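Drag Reduction on a Rear Diffuser for a Small Electric Hatchback
Project report, second semester
Group: Travstead
Author: Laine Kivi

1. Aim

The aim was to find out whether a fixed rear diffuser lowers the drag of a small electric hatchback enough to extend its highway range. The body shape came from the Kareo concept drawn up by last year's group.

2. Method

A flat underbody was modelled first as the baseline. Diffuser angles were then stepped up one degree at a time to 17 degrees, with ride height held constant. Air speed was set at 110 km/h and the wheels were treated as rotating. Each case was run until the drag value settled - the slowest needed 2,068 iterations. The mesh was refined near the rear bumper and left coarse ahead of the front axle.

3. Results

Drag fell steadily at low angles, then rose again once the flow separated from the diffuser roof. The best case was nine degrees. Rear lift dropped in every case up to that point. At steeper angles the wake became unsteady and the readings had to be averaged over the last 559 iterations.

The Villard spoiler was tested with the best diffuser only. It added drag at the centre of the tailgate and was dropped from the final layout.

4. Limits

Crosswind was not modelled. Cooling flow through the front grille was also left out, so total drag is likely to be understated. The mass of the diffuser panel was not included in the range estimate.
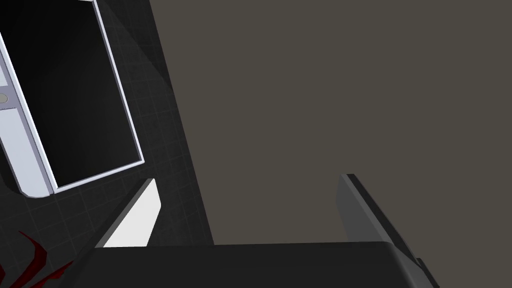
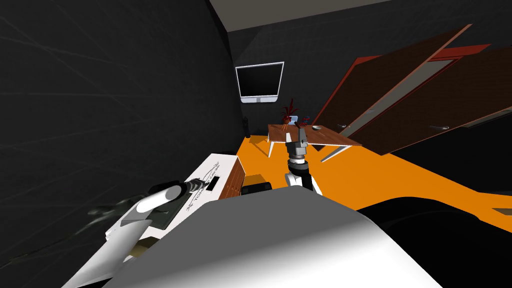 Simulated views
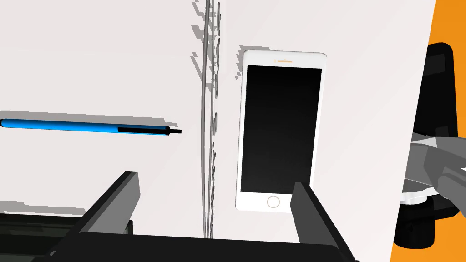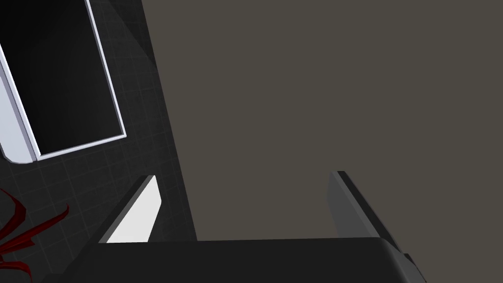 5. Review remarks

Ghasemi wrote that the nine-degree result should be checked at a second ride height before it is used, as a loaded hatchback sits lower at the rear and the diffuser would work at a different angle to the road. The same remarks asked for the baseline to be rerun on the refined mesh.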